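Threads > Student Projects > Grirkero Robotics Club

Two arms, one cup, one very tired club: a thread from our build room at Adcombe

1/ OK so a bunch of you asked what we've been doing every evening this semester. Short version: we're teaching two robot arms to set a cup down on a mat. Long version is this thread, sorry in advance!

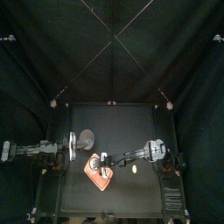

2/ We picked the task in September because it sounded easy. Pick up a cup, put it on a coaster, done by fall break, right? We are well past fall break.

3/ The way it works: one of us drives the arms by hand through the whole thing, the computer records it, and we do that over and over until there's enough to train on. As of tonight we have 652 recordings. I personally did a lot of them and I now see cups when I close my eyes.

4/ First big lesson was light. Our room has windows on one side and the first model we trained only worked in the morning. Like really well in the morning! Then after lunch it would reach for a spot a couple inches off and close on nothing.

5/ So, black curtains. We clamped them up ourselves and it took three tries before they stopped sagging into the arms. Total cost was under 50 bucks and it helped more than anything we did in code (the code people are still a little sore about this).

6/ Second lesson, write down your settings. We lost an entire weekend to a gripper speed somebody changed and forgot to change back. There's a notebook next to the keyboard now. It has coffee on it already but we do use it.

7/ Third thing, and this one's more of an opinion: switch drivers a lot. When one person does 60 runs in a row they get smooth and fast and all the runs look the same. Then the model has no clue what to do when the cup starts out somewhere new. Newer members are wobbly and they fix their mistakes halfway through, and that turned out to be great stuff to train on.

8/ Where we're at: it gets the cup onto the mat in around 3 out of 4 tries if the cup starts near the middle. Close to the rails it's a lot worse. Handles are hard, you guys. If the handle points away from the gripper it kind of dithers and you just sit there whispering "come on, come on."

9/ Somebody asked if we're entering the Curkisari student showcase. Yes!! We sent the form in. You get one table and a short slot to demo live, so the plan is to practice tearing the whole enclosure down and putting it back up until we can do it without arguing.

10/ Also big thanks to Somboon, the noodle place across the street, for letting us order five minutes before closing pretty much every night. The pad see ew is holding this team together.

11/ If you go to Adcombe and want in, you don't need to know how to code. You need patience and steady-ish hands. We're in the build room from 6 pm, just knock, the door sticks.

12/ Next up is getting both arms to hand something off to each other. We tried it once last night. I'll post about it when I'm less mad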